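Brarninitz Help Boards > Home > Furniture and floors

Kitchen table turned orange after oiling, can I get it back to pale?

Sanded, oiled, regretted it. Looking for advice from anyone who has rescued a pale wood table, ideally without buying another machine.
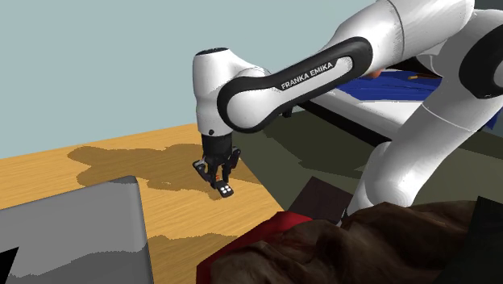 Asked by Jolene Nepia | October | 1,853 views | 2 answers

Hi all, long-time reader and first-time poster, so be kind!

We bought a secondhand table in the summer from a couple who were downsizing. Solid wood, pale, big enough for everyone at Christmas, and it had the usual rings and a bit of felt tip at one end. I thought, right, I'll give that a sand and an oil, weekend job, lovely. The sanding went fine. I borrowed my brother-in-law's sander and went down through the grits and by the end it was so smooth and so pale that I made everybody in the house come and stroke it.

Then I oiled it. I used Osico in natural, because the tin said natural and in my head natural meant "the colour it is now". Within ten minutes I had a table the colour of a satsuma. I kept telling myself it would calm down as it dried. It has had three weeks to calm down and it has not. If anything it's deeper, and in the evening with the kitchen lights on it looks like something out of my nan's sauna (she didn't have a sauna, but you know what I mean).

So what I'd like to know is whether I have to sand the whole lot off again or if there's something I can wipe on that takes the orange out. I've read about white vinegar, I've read about bleach, I've read about rubbing it with tea, which seems to be for making it darker, so no thank you. I did two coats if that matters. I don't know what wood it is. The previous owners said beech but the chap who helped us carry it in said birch, and I said I'd settle for anything that wasn't orange.

We eat at it every day and there's a toddler who licks things, so whatever goes on it has to be safe once it's dry. Also I can't have it out of action for very long because the only other place to eat is the stairs.

Thanks in advance x

Trevor Mellor
438 helpful votes

Sand it. There isn't anything you can wipe on. Oil goes into the wood so it can't be washed off like a varnish with stripper, and vinegar will do nothing except make your kitchen smell like a chip shop. Please don't use household bleach on it either, I did that to a bench once and got white fluffy patches where the grain had gone soft, and had to sand it anyway.

Start at 80, then 120, then 180 and stop. Going finer than that on a table is a waste of an afternoon.

For what it's worth I like a bit of warmth in a table and would have left it.

Reece Naylor
Regular, Furniture and floors

Oh Jolene, I feel this one! We had the exact same thing with our worktop, and my mum (Joanne Naylor, she's on the allotment boards if anyone knows her) had it with a set of bedroom shelves, so between us we've bought most of the tins in the shop.

I half agree with Trevor. You do need to sand, but I don't think you need to go back as far as you fear. Three weeks is still fairly fresh for an oil. Before you get the sander out, try wiping one corner hard with white spirit and a rag you don't mind losing. It won't bring back the pale colour but it lifts whatever is sitting on the surface, and then the paper doesn't clog up so fast. I got through a ridiculous number of discs before somebody told me that. Open a window, keep the little one well out of the way, and lay the rags out flat outside to dry afterwards. Don't screw them up in the bin! Oily rags can heat up on their own and catch fire, and that goes for the ones from your oiling too if they're still in a heap in the shed.

Now the colour. The thing I wish I'd known is that nearly any clear oil makes bare wood look the way it does when you wet it. So after sanding, dab a bit of water on with your finger. That darker, warmer patch is more or less what a plain oil will give you, and you can see it before you've opened anything. If you hate the damp patch you'll hate the oil. It takes five seconds and I did not do it, hence the worktop.

What you want is one with a tiny bit of white in it. They get sold as "raw" or "extra pale" or something along those lines depending on the maker, and the white cancels out the yellow. We used the Nondix one. Stir it like mad because the white sinks to the bottom, and put it on much thinner than feels right. Mum didn't stir hers and the first shelf came out clear and the last one looked like it had been whitewashed, and she has them stacked with books so you can't see. It was 22 quid for the small tin when I bought it, and the small tin did our whole worktop with some left. Check on the tin that it's all right for food and children's things once it's cured, and do leave it the full time it says, because touch dry and cured aren't the same.

Another thing to look at is your bulbs. I know that sounds like a cop-out, but the same bit of wood can look completely different at breakfast and at teatime. We had those very yellow warm ones over the worktop and I swapped them for a more neutral white and it took a good chunk of the orange away before I'd done any work at all. You mentioned it's worse in the evening, so I'd change a bulb first and live with it for a couple of days. Pale wood in a dim room nearly always leans towards peach.

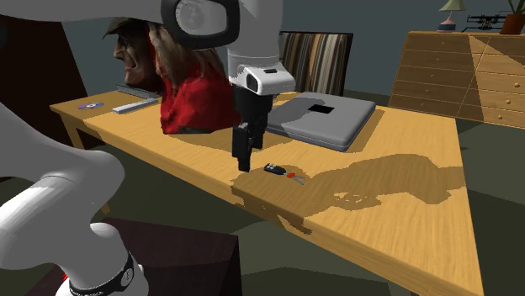
Long table, light orange wood, low light.

If that's more or less the shade you've ended up with, plenty of people would pay for it, so have a think before you start. But I didn't want it in my kitchen either!

As for keeping the table in use, do the top only. Legs and rails never bother anyone, and you'd be in all the corners with a bit of folded paper till spring. I sanded ours after breakfast, had the first thin coat on by lunch, and the second went on the next evening. We ate off trays for a few days. The stairs are perfectly good for toast.

Beech or birch, I wouldn't worry. If it has lots of tiny little brown flecks all over, like someone's gone at it with a fine pen, that's beech. The method is the same.

Comments on this answer

Jytte Egilsson: Agree about the damp finger. I'd add that you should test the new oil on the underside first, and sand that bit too or it won't match.

Jolene Nepia: Flecks! It's beech! Changed the bulb tonight and it's gone from satsuma to apricot. Still sanding it. Does the Nondix come in a bigger tin or do I just buy two small ones?

Reece Naylor: They do a bigger one, the paint place in Birkett had it last time I was in. Get the small one though, you'll be surprised how far it goes.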